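Small rooms still make the best records

I have heard Dandar's first album in three different places now, and it only made sense in the smallest of them. That was the back bar at Rendville, which holds 80 people if the coats go outside. Tamara Hladun sang the second half without a microphone and I could hear every breath.

A month later I saw the same songs played to 1,000 people. The bass was huge, the lights were good and I went home early. 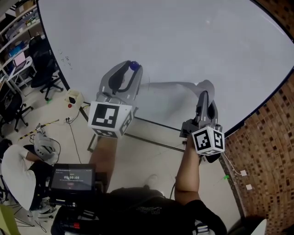

At the big white table, both hands busy.

My complaint is with the way bands are told to grow. Emil Moser, who produced the album, recorded most of it live in one room, with the drums leaking into everything. You can hear a chair creak before the fourth track. The follow-up, made at Patar with a longer budget, has 226 separate vocal takes behind it, and to my ears it sounds like it. Every line is in tune and I can't remember one of them.

Jaxon Gill disagrees with me. He thinks the second record is braver, and he is right that the string parts are lovely - Rostyslav Polishchuk wrote them in February and they deserve more space than they get.

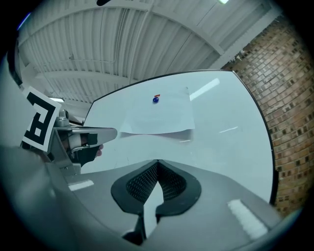 Close-up of the grey housing and metal finger.

But strings can't stand in for five people listening to each other. If there is a third album, I would like it made quickly, with the door shut and the tape running. I would also like them back at Rendville, and I'll leave my coat outside.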